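About Galtton
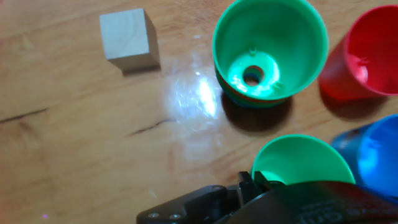 Plastic cups and a pale wooden cube on a wooden tabletop.

Galtton makes closures and molded containers for food, beverage and household goods producers. The company runs two production sites, one in Prikudthorpe and one in Riquelme, and sells to fillers, contract packers and brand owners. Most of our output is screw caps, tamper-evident closures, wide-mouth jars and thin-wall tubs. We also do decoration, mostly in-mold labeling and pad printing, for parts that we mold ourselves. We do not decorate parts bought elsewhere.

What we make

Closures are injection molded or compression molded, depending on the neck finish and the annual volume. Compression molding is used for standard beverage caps at high volume. Injection molding is used for hinged caps, dosing caps and any part with a separate seal or insert. Liners are cut and placed in line, and each lined closure passes a camera station before it is counted into a carton.

Jars and tubs are injection molded in polypropylene. Wall thickness, gate position and stacking height are agreed with the customer before the tool is ordered. A change to any of these after tool approval is handled as a new project with its own number, quote and sample run.

The current catalog has 60 standard parts. A standard part is one for which Galtton owns the tool and any customer may order. Custom parts are made on customer-owned tools and are not shown in the catalog. Ownership of each tool is recorded on a plate fixed to the tool and in the tool register, and the two are compared at every annual inspection.

How the company developed

Galtton began as a toolmaking shop in Prikudthorpe. It repaired and modified molds for other packaging firms and owned no presses. The first press was bought to test finished molds on site, so that a mold could leave with a set of measured samples. Customers then began asking for small production runs on that press, and over several years production grew larger than toolmaking.

The toolroom is still part of the Prikudthorpe site. It builds pilot molds with up to 16 cavities and maintains all production molds in the group. Larger molds are bought from outside toolmakers and accepted only after a trial at our own plant, on the type of press that will be used in production.

The Riquelme site was taken over from Clerkik, a maker of tubs and lids for dairy products. The purchase covered the building, the presses, the molds and the supply contracts. Employees kept their terms and length of service. The Clerkik name remains in use for the dairy range, and part numbers from before the purchase are still valid for ordering. Drawings have been moved to the Galtton format, with the old drawing number kept in the title block.

Sites

Prikudthorpe: head office, toolroom, closure production, test laboratory, sample room.

Riquelme: jar and tub production, in-mold labeling, dairy range, regional warehouse.

The warehouse at Riquelme has 2,092 pallet positions. Stock for call-off orders is held there, including stock made at Prikudthorpe. Collection by the customer's own carrier is possible from both sites by prior booking. Both sites close for maintenance during part of August, and call-off stock for that period should be agreed in advance with the planning office.

Materials

We use virgin polypropylene and polyethylene for parts in contact with food. Recycled material is offered for household and technical goods only, at a share set out in the part specification. Regrind from our own runners and start-up parts is kept separate by color and grade, and is not used in closures.

Color is added as masterbatch at the press. Customers may supply their own masterbatch if it has passed a trial at our laboratory. The approved color is held as a set of three plaques - target, light limit and dark limit - with one set at the plant and one with the customer. Plaques are stored away from light and replaced when the laboratory finds that they have shifted.

Testing

The laboratory measures dimensions, weight, opening torque, seal performance, drop resistance and top load. Samples are taken at the start of each run, at fixed times during the run, and at any restart after a stop. Results are stored against the batch number printed on the carton label. A certificate of conformity can be issued with each delivery on request. If a customer needs a test that we cannot carry out, we send parts to an outside laboratory and pass on the report without changes.

Line trials at the customer's filling plant are part of every new closure project. A technician from Galtton attends the first trial. Application torque, capping head settings and reject counts are written down and kept in the project file, which makes later complaints easier to trace.

People

Selma Vukadinović is managing director. She joined from the filling side of the industry and was operations manager at Prikudthorpe before her present post.

Tihomir Nedeljković is head of tooling and is responsible for mold design, mold maintenance and the tool register.

Fadwa Erraji manages quality and the test laboratory at Prikudthorpe. Questions on food contact papers and certificates go to her office.

Cosmin Munteanu is site manager at Riquelme. He came to Galtton with the Clerkik purchase.

Rok Begović leads sales and project management. New inquiries are assigned to a project engineer in his team, who stays with the project until the first series delivery has been accepted.

Working with us

For a quote we need the neck finish or container drawing, the product to be filled, the filling temperature, the yearly volume and the delivery address. A sample of the container is useful if no drawing exists. Quotes for standard parts are based on full pallets. Quotes for custom parts show tool cost and part price on separate lines.

Samples of standard parts are sent from Prikudthorpe in natural or white. Colored samples are made only when the color is already in production - other colors need a paid color trial.

Suppliers who wish to offer resin, masterbatch, cartons or liners should write to the purchasing office at Prikudthorpe with a data sheet and the place of manufacture.

Page last revised November 26, 2021.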